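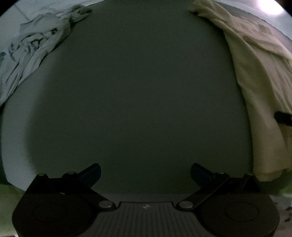 Gripper demo at an open day - what should I ask, and can kids hold it?

Posted by tallow_77

Going to the Faltex open day on August 10, 2025 with my two kids (6 and 11). The flyer says there's a robot demo with the hand-held grippers, cloth handling mostly, picking up towels and so on. Then a talk. I know nothing about robots, my oldest is nuts about them. Couple things. Do they let visitors try the gripper or is it look only? Is it too heavy for a kid? And is the talk worth sitting thru with a six year old? Flyer says 90 minutes total and that seems long. Also parking, if anyone knows.

Danuta Laskowska

Went in July when they did the same thing at the Podum building. Short version - yes you can try it. They had 3 of the hand-held ones out and you wait in line. My nephew is nine and used both hands, no problem. Under eight they wanted an adult holding it too, so your little one can do it with you.

Go to the fabric table first. Blocks are easy, everybody gets those. Cloth is where it gets interesting, you close the fingers on a fold and half the time you've got nothing, or you drag the whole pile. Ask them how the robot decides where to grab. The guy we got talked for ten minutes on just that and my nephew still brings it up.

Skip the talk with a six year old. You can walk out of the demo part whenever, we were done in under an hour. Bring a snack, the cafe was closed when we went.

Parking - lot behind the building, free, enter from the Hedlund side. Fills up early. Don't know if its the same this time.

rob_k

its fine. kids will like it. the arm on the big stage is slow tho, dont expect movies

Märta Engström

Agree with Danuta on most of it but I'd give the talk a chance for the 11 year old, if there's two of you to split up. They show the recordings people made with the grippers and then the arm trying the same job, and it fails a fair bit, which my daughter loved. Questions are at the end and they take kids first.

Sign up online beforehand. There were 400 spots last time and they did turn people away at the door. The sign up page is under Visits, not Events, took me forever to find.

Closed shoes if you want to go past the yellow line by the arm. They check. We had sandals and had to watch from the back.

tallow_77

Thanks all, signed up, got number 157. Will do the cloth table first. Shoes noted!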